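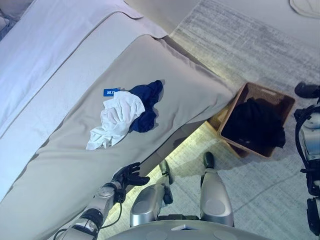
3. Legislative Setting and Data

3.1 Discharge petitions in a divided chamber

A discharge petition removes a bill from the committee that holds it and brings it to the floor without the consent of the majority leadership. Signing one is a public act, and for a member of the majority it carries a cost. Party leaders control committee seats, floor time and a large share of campaign support, and each of these can be withheld from a member who signs. Most petitions therefore stall well short of the required number of signatures. The question for this paper is whether petitions that fail still change what the leadership brings to the floor.

Earlier work treats a failed petition as a position-taking device. On that view, the minority files in order to produce a list of names that can be used in the next campaign, and the content of the bill matters little. Joseph's bargaining model makes a different prediction. If leaders are uncertain how many of their own members would sign under pressure, each new majority signature is informative, and a leadership that wants to keep control of the agenda should respond by scheduling a weaker version of the same bill. We refer to this response as a substitute bill.

3.2 Coding of substitute bills

We code a floor bill as a substitute if it meets two conditions. First, it must amend at least one section of law that the petitioned bill would also amend. Second, it must be scheduled after the first majority signature and before the end of the session. Bills reported by committee before the petition was filed are excluded, even where the text is nearly identical. This is a strict rule – it drops several cases that newspaper accounts describe as direct responses – but it avoids relying on the stated motives of party leaders.

Text overlap was scored with the Zostard matching tool at its default settings. Pairs with 200 or more shared words outside of standard enacting language were passed to two coders, who worked without knowledge of the signature counts. Disagreements were settled by Ashwin Joseph, who did not take part in the first round. Appropriations bills were handled separately, as they run to more than 2,000 sections in some sessions and produce matches on almost any subject. 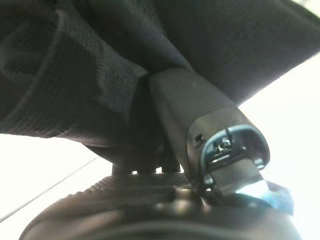
The unit of analysis is the petition-month. For each month we record the cumulative number of signatures, the number of those that come from the majority, and whether a substitute bill was scheduled. Signatures that were later withdrawn are counted until the month of withdrawal. The sample covers 13 sessions. A petition leaves the sample when it succeeds, when a substitute is scheduled, or when the session closes in December.

3.3 Party discipline and electoral margin

Two controls need comment. Party discipline is measured by the Nair index, computed on procedural votes only. Final passage votes are left out because they are affected by the same scheduling decisions that we want to explain. Electoral margin is the signer's share of the two-party vote in the previous general election, minus one half.

Figure 2. Cumulative majority signatures by month since filing, petitions with and without a substitute bill. The vertical line marks month 12.

The two groups in Figure 2 are close together for the first three months and then separate. Petitions that later draw a substitute gain majority signatures faster, and most of the gap comes from members with narrow margins. Section 4 tests whether the gap remains once the discipline index and the subject of the bill are held fixed.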